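Home | News | Sports | Food | Classifieds | Contact

Granemine library opens kitchenware lending shelf

31 Jan 2018

Granemine library card holders can now borrow pots, baking tins and small kitchen tools in the same way they borrow books. The lending shelf opened this month in the back room of the library on Naltau Street, next to the cookbooks.

Items go out for two weeks and can be renewed once if no one else has asked for them. There is no charge, but a late item costs the same as a late DVD.

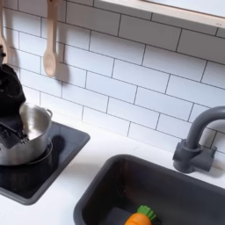
The library set aside $1,852 for the shelf in its January budget. Of that, $1,184 went on cookware and the rest on storage bins, labels and a second cart. Most of the larger pieces were bought from Nørgaard, the restaurant supply store that closed its Granemine branch last year and sold off its stock.

Liam Dobson, who runs the lending desk, said the idea came from patrons who checked out baking books and then asked where they could find a bundt pan.

"People don't want to buy a fish kettle to use it one time," Dobson said. "They don't have anywhere to keep it, either."

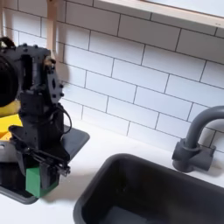 Cake tins have been the most requested items so far, followed by canning jars and the pasta roller. The library will not lend knives, glass lids or anything with a heating element. Borrowers are asked to wash each piece by hand and return it in the bag it came in. Staff wash everything again before it goes back out. 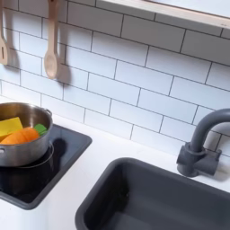 Wooden utensils hang against a white tile backsplash.

Donations are being taken at the front desk until the end of the spring term. Pans with worn nonstick coating will be turned away, as will anything missing a handle. Wooden spoons and spatulas are welcome if they are not split.

The neighboring town of Grerkovis has asked to join the program. Its library has 890 card holders and no room for a shelf of its own, so items would travel on the weekly book van.
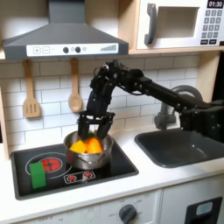

A saucepan on a black cooktop, with toy food inside.

The full list of items is kept in a binder at the lending desk and will be added to the online catalog later.

Contact the newsroom | Copyright 2018 | Back to top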